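Ticket 215: Supplier invoices posting twice after bank feed reconnect
Product: Prindisska Ledger (cloud), receipt capture add-on
Status: Resolved, monitoring
Priority: High
Opened: November 2025
Assigned to: Sibusiso Mokoena
Customer: Arriaga Joinery

Reported problem

Customer reconnected their business cheque account feed after the bank forced a password reset. From the next morning, supplier invoices captured by email began appearing twice in Bills Awaiting Payment. The second copy carries the same supplier, date and total but has no attachment. Accounts payable shows 33 duplicated bills. The customer's bookkeeper noticed when the GST figure on the draft activity statement did not agree with her own worksheet.

Customer confirms nobody has changed the capture email address and no bills have been entered by hand in the period.

Steps to reproduce

1. Forward a PDF invoice from a supplier already on file.
2. Wait for capture to complete and the bill to be created as a draft.
3. Approve the bill.
4. Run a manual feed refresh.
5. A second bill appears, status Draft, source "Rule".

Reproduced on the test organisation at the third attempt. The first two attempts failed because the test supplier had no bank rule attached. The rule is required.

Log, first pass

Checked the capture queue. Each email was received once and processed once. Document IDs are unique. Duplicate detection ran on every item and returned no match, which is correct at that point because the second bill does not exist yet.

Checked the audit history on the duplicates. All were created by the bank rules service, not by capture. The rule responsible is "Create bill from payment where no bill found". It was written by the customer's previous bookkeeper in August and had been switched off. Reconnecting the feed created a new feed ID, and all rules belonging to the old ID were copied across with their status set to Active.

Asked the customer for one affected invoice with its supporting file so the matching fields could be compared. Received bill for a supplied and hung internal door, supplier Dando, total $700.00 including GST, with a second file attached to the same record. 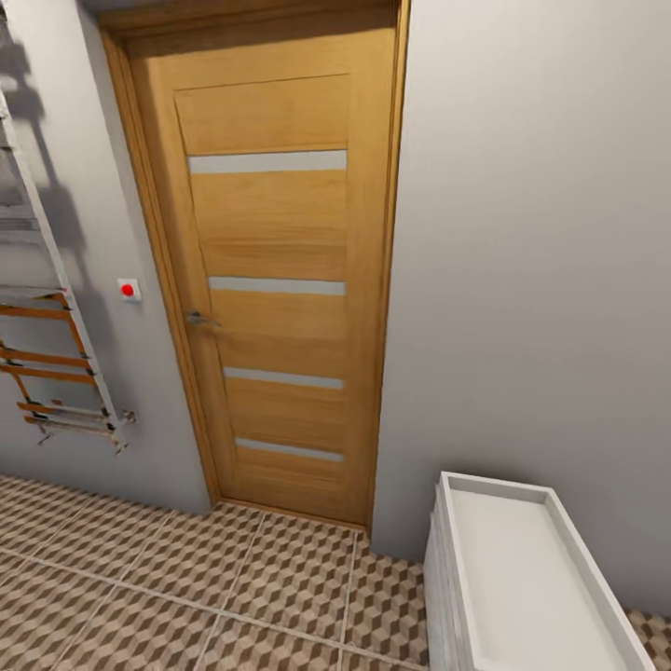 Attachment 2 of 2: internal door, timber finish, four frosted glass strips.

Attachment handling is not part of the fault. Both files were stored against the original bill and open normally. The duplicate has an empty attachment list, as expected for anything made by a rule.

Field comparison on the Dando bill:

Supplier: same on both
Total: same on both
Bill date: same on both
Reference: original has the supplier's invoice number, duplicate is blank
Account code: original is Job Materials, duplicate is Uncategorised Expense
Tax code: original is GST on Expenses, duplicate is GST on Expenses

The rule looks for an existing bill by reference only. Capture writes the invoice number to the reference field, while the feed passes the bank narration. The two will never match, so the rule concludes there is no bill and makes one.

Workaround (sent to customer)

Go to Settings, Bank Rules, and switch off "Create bill from payment where no bill found" on the new feed. Do not delete it yet, as engineering needs the record. Do not approve or pay anything with source "Rule". Hold the activity statement until the clean-up is done.

Clean-up

Filtered bills by source "Rule" and status Draft. Exported the list and had the bookkeeper check it against her supplier statements before anything was voided. She came back with 3 that had already been approved. Those were returned to draft and voided with the rest. No payments had been allocated to them. Reran the GST report and it agreed with the worksheet to the cent.

Bank transactions that had been suggested against the voided bills were rematched to the originals. The Idow payroll connector posts to the same account, so its journals were checked as well. No effect found.

Cause

Feed migration does not preserve the off status of bank rules when a feed is reconnected under a new ID. Raised to engineering as a defect. Matching on reference alone raised separately as a change request: supplier, total and date should be considered before a bill is created.

Customer reply

"Rule is off and the bills list looks right. Lodging the statement this afternoon. Can you let us know before the fix goes in so I can check the other rules?"

Added customer to the notification list for the defect. Ticket to stay in monitoring until the next scheduled feed refresh has been reviewed.

S. Mokoena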